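Home Our Story The Tabletop Kit Classroom Visits Contact

About Endix

We started Endix in a rented room in Hendville, with one secondhand arm, a box of play food and far too much coffee.

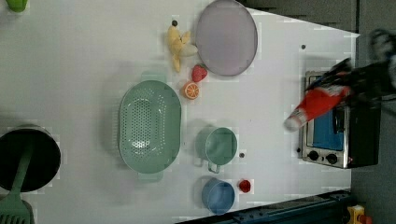 Tahmineh Fallahi had been teaching evening classes in robotics and was tired of telling her students that the good equipment was for somebody else, so she and Valter Bråten set out to put together a kit that a school or a small workshop could unpack in the morning and be using by lunch. It took them longer than they had hoped (Valter still winces when the first gripper comes up!), but the result is Rastard, our tabletop arm and practice kit, and we are very proud of it.

These days there are 16 of us. Ebbe and Embla Hovland look after the practice tasks, and they are firm believers in kitchens — a toy kitchen has round things, flat things, things with handles and things that roll away, and everyone from a second grader to a retired engineer knows where they ought to go. Gøran Nordin runs support, and if you call with a question he will most likely stay on the line until you have it working.

Rastard is now used in 49 schools, and every kit is still put together and tested by hand at our shop on the Løken side of town. Visitors are welcome, so do call ahead and we'll put a pot of coffee on.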